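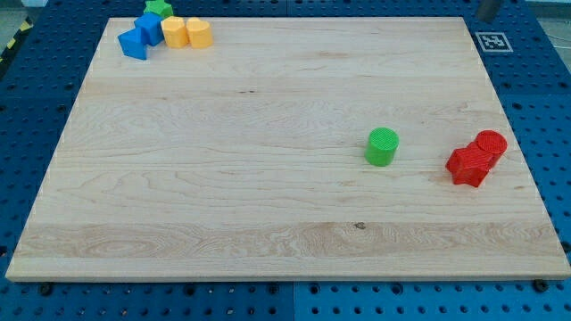
Maple board cupping after oil finish
Woodworking > Finishing and wood movement

pallby_shop
Edge-glued panel, hard maple, flat when it came off the planer in August. I put two coats of oil on the top face and left the underside bare because it sits on a bench. It now has a crown across the width. The length is still straight. Is the fix to flip it and wet the other side, or do I rip it and start over?

Trotero
Finish the underside. Bare wood on one face takes up and gives off moisture faster than the oiled face, so the two sides move by different amounts. Same number of coats on both faces and on the end grain.

grainrunout
Oil is a poor vapor barrier. Two coats of it will not create enough difference between faces to bend a panel. I would look at the glue-up first. What is the moisture content, and how was the stock sawn?

pallby_shop
Flat sawn. Meter read 9 percent at glue-up. I have not checked it this week. Growth rings all face the same way, I did it for the look of the top.

grainrunout
Then that is most of it. With the rings all one way, each strip cups in the same direction and the errors add up. Alternating them gives you a slight ripple instead of one curve.

Trotero
Disagree on the oil. I have seen a panel lie flat for 12 days on stickers and move overnight once it was set face down on a solid top. Airflow on one side only is enough. Put it on stickers before you cut anything.

Sihan Tian
Both effects are real and they stack. Check with a straightedge in the morning and again at night. If the gap changes, it is still trading moisture and you wait. If it stays put, plane it. Do not wet it. The curve comes back when it dries.

pallby_shop
On stickers as of Fri 23 November. Will oil the underside after it settles.

grainrunout
Oil it after you plane, or you will be doing it twice.

Trotero
Only if it needs planing. Post the meter reading, both faces.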